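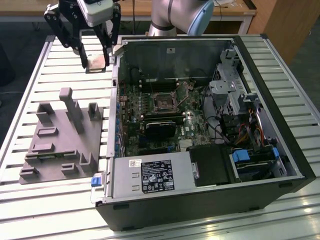
An office desktop tower lying open on the workbench, with its side panel removed. Photo: Skultwood

Skultwood opens new line for refurbishing office desktop computers in Gutari

GUTARI, September – Skultwood, a refurbisher of used office equipment, announces the opening of its new desktop line at the Gutari workshop. The line is intended for tower computers which companies and public offices take out of service, and which are still good for several more years of daily work.

The new area has a floor surface of 800 square meters and is prepared to receive up to 500 computers per month. The first delivery, a lot of 1003 desktop towers from offices in the Dukano district, is already in the building and will be processed during the autumn.

Every tower is opened and laid on its side, so that the motherboard, the memory slots, the drive cage and the power supply can be reached from above. Dust is removed, the cables are checked one by one, and the capacitors on the board are inspected for swelling or leaking. The processor is taken out of its socket and tested separately. Parts that do not pass are replaced with tested parts of the same type, and the old ones are sent to material recycling.

"Many of these machines were built to be serviced. The drive bays have release tabs, the covers come off without difficulty, and a repair can be done in a short time when the worker has good light and a clean table," the company states. "We regret to see them crushed only for one weak part."

Storage drives follow their own path. They are removed at the first station, registered by serial number and erased before any other work is done. A drive that cannot be erased is destroyed, and the former owner receives a written confirmation in both cases.

After assembly, each computer runs under load for one full night. It is then cleaned on the outside, receives a label with its tested configuration, and is packed together with a power cord.

The finished computers will be sold to small businesses and private buyers through the Painemal shop, with a warranty of twelve months. Skultwood will also reserve 120 computers from the Dukano lot for schools and public libraries in the region. Applications from schools and libraries are accepted until the end of November at the reception of the Gutari workshop.

Companies wishing to hand over used desktops can request a collection when they have ten or more units. Smaller quantities can be brought to the workshop entrance in the morning, between 8:00 and 11:30 – monitors and printers are not accepted at this time.

Press contact: Skultwood, Communications Office, Gutari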